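밴드 인터뷰 기사를 읽고 질문 있습니다 (Fastau 새 앨범)
인디음악 게시판 | 4월 14일 월요일 | 조회 2465

teltow_mina
안녕하세요. 저는 한국어가 모국어가 아니어서 표현이 조금 어색할 수 있습니다. 미리 양해를 부탁드립니다.
지난주에 Fastau의 인터뷰를 읽었습니다. 기사에서 베이스 연주자는 새 앨범을 전부 한 방에서, 네 명이 동시에 연주해서 녹음했다고 말했습니다. 그런데 제가 헤드폰으로 세 번째 곡 "Pekinach"를 들으면 기타가 두 번 겹쳐진 것처럼 들립니다. 특히 후렴에서 그렇습니다. 제 귀가 틀렸습니까, 아니면 인터뷰의 번역이 조금 다릅니까?

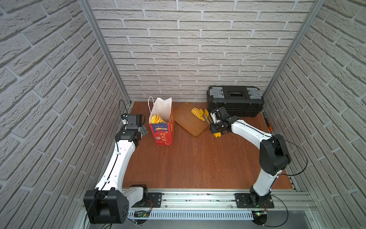
그리고 두 번째 질문도 있습니다. 2월에 나온 싱글 버전은 드럼 소리가 훨씬 건조했습니다. 앨범 버전에는 울림이 많습니다. 저는 싱글 쪽을 더 좋아하지만 친구들은 모두 앨범 쪽이 좋다고 합니다.

밤의카세트
후렴 기타는 겹친 거 맞아요. 왼쪽이 아주 조금 늦게 나옵니다. "동시에 연주했다"는 말이 나중에 덧녹음을 안 했다는 뜻은 아니죠. 기본 트랙만 라이브로 가고 기타랑 코러스는 따로 얹는 팀이 많습니다.

teltow_mina
답변 감사합니다. 하지만 기사에는 "아무것도 더하지 않았다"라고 써 있었습니다. 저는 이 문장을 세 번 읽었습니다. 그래서 조금 실망했습니다. 덧녹음이 나쁘다고 생각하지는 않습니다. 다만 그렇게 말했으면 그렇게 하는 것이 좋다고 생각합니다.

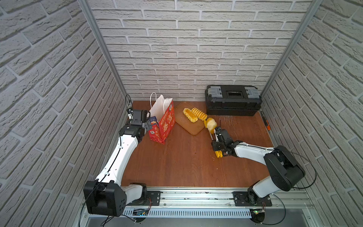 밤의카세트 님은 인터뷰 문장 하나에 너무 큰 의미를 둘 필요가 없다고 하셨는데, 저도 그 말에는 동의합니다. 기자가 긴 대답을 짧게 줄였을 가능성도 있습니다. 혹시 영어 원문을 가지고 계신 분이 있으면 그 부분만 알려 주시면 고맙겠습니다.

lowend124
저는 반대 의견입니다. 그거 겹친 기타 아니고 앰프 두 대예요. Assefa 공연장에서 봤을 때도 기타 한 대를 앰프 두 대로 나눠서 썼고, 한쪽에 짧은 딜레이를 걸었습니다. 그러면 딱 그렇게 들려요.

밤의카세트
딜레이면 간격이 일정해야 하는데 두 번째 후렴에서는 간격이 바뀌잖아요. 마지막 음은 왼쪽이 먼저 끝나고요.

lowend124
테이프 딜레이면 흔들리죠. 마지막 음은 다시 들어 볼게요.

teltow_mina
두 분의 설명이 다 이해가 됩니다. 어제 저녁에 왼쪽 채널만 세 번, 오른쪽 채널만 세 번 들었습니다. 첫 번째 후렴에서는 두 소리가 거의 똑같습니다. 두 번째 후렴에서는 오른쪽에서만 손가락이 줄을 스치는 소리가 납니다.

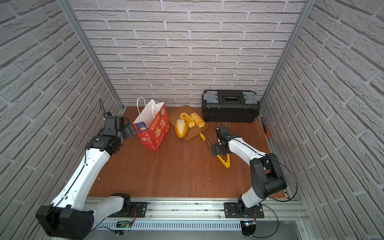 만약 기타가 한 대였다면 이 소리는 양쪽에서 나와야 할 것 같습니다. 그래서 지금은 밤의카세트 님의 의견에 조금 더 가깝습니다. 그렇지만 저는 악기를 연주하지 않는 사람이라서 자신은 없습니다. lowend124 님이 보신 공연에서도 이 곡을 연주했습니까?

lowend124
네, 앙코르 첫 곡이었습니다. 스치는 소리는 마이크 위치에 따라 한쪽에만 잡힐 수도 있는데... 앰프에서 나온 소리면 말이 안 되긴 하네요. 후렴은 반쯤 인정합니다. 첫 번째 후렴은 아직 앰프 두 대라고 봅니다.

우산없음
기타 얘기만 하시는데 저는 드럼 쪽이 더 궁금했어요. 싱글이 낫다는 데 한 표. 앨범 버전은 스네어가 너무 멀리 있어요. 다만 마지막 곡은 그 울림이 있어서 좋았습니다.

teltow_mina
같은 의견을 가진 분이 계셔서 기쁩니다. 마지막 곡은 저도 앨범의 소리가 맞다고 생각합니다. 노래가 느리고 빈 곳이 많아서 드럼이 멀리 있어도 괜찮습니다. 오늘 밤에 싱글과 앨범을 번갈아 가면서 다시 듣고, 다른 점이 있으면 여기에 쓰겠습니다.
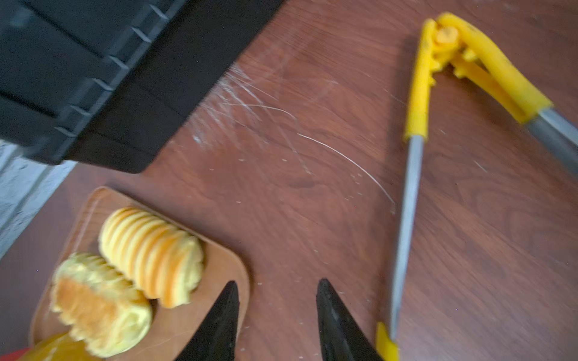 나무 상판의 흰 긁힌 자국

밤의카세트
싱글은 음량이 앨범보다 크게 잡혀 있으니까 꼭 맞춰 놓고 비교하세요. 안 그러면 무조건 큰 쪽이 좋게 들립니다.

teltow_mina
그것은 몰랐습니다. 음량을 먼저 맞추겠습니다.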